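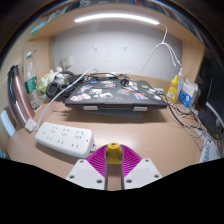 *Bavus Evening Writing Club, members' pages*

I have lived in this country for six years and I still write my letters first in my head in Slovak, then on paper in English. My colour for corrections is green. Štěpánka Bartoš, who reads all our drafts, uses red, and she has plenty to correct with me.

My trouble is the small words. I can learn "neighbourhood" in one evening, but "in the weekend" or "on the weekend" I must ask every time. In September I started to keep a list of such mistakes in a notebook. Now there are 47 lines in it, and "at the end" is there twice.

What helps me most is copying. I take one page from a book I like and write it by hand, slowly, up to 50 minutes in the evening with my tea. Hadiza Adebisi told me she learned the same way at school, and her sentences are very clean.

For the next meeting we should bring one page about a smell from childhood. Mine will be about my aunt's cellar and the apples there. I have the first paragraph, and it has too many commas.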